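Le levain, troisième tentative

Bon, je m'y remets ! Après deux bocaux partis à la poubelle l'hiver dernier (l'odeur, je vous épargne), j'ai relancé un levain en mai, avec de la farine de seigle Mazza et l'eau du robinet laissée une nuit dans une carafe. Je l'ai appelé Skelter, ne me demandez pas pourquoi. Au quatrième jour il a doublé, j'ai poussé un cri et réveillé toute la maison.

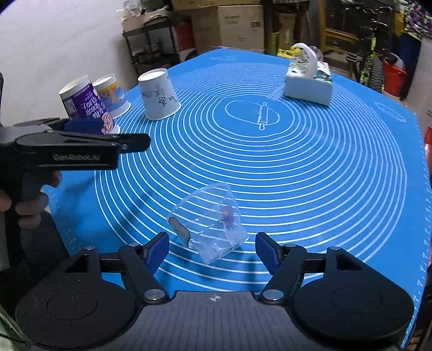 Ma recette du moment

Je pars sur 1000 g de farine, 345 g de levain bien actif, 20 g de sel, et de l'eau jusqu'à ce que la pâte me plaise (oui, je sais, ce n'est pas très scientifique). Ça donne deux belles miches. Je pétris le soir vers 21 h, je façonne, puis hop, au frigo jusqu'au matin. La première fournée était plate comme une galette, la deuxième avait enfin des trous, et la croûte chantait en sortant du four – quel bonheur, ce petit bruit !

Pour étaler ou façonner, j'aime bien les tapis en silicone avec des cercles imprimés, on voit tout de suite si la pâte part de travers. Je farine très peu, sinon ça glisse et je m'énerve.

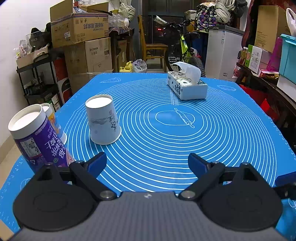
Nives Colombo trouve que je mets beaucoup trop de levain et qu'avec moitié moins, en laissant pousser plus longtemps, le pain serait moins acide. Je vais essayer la semaine prochaine, avec la farine de Cundano qui attend dans le placard.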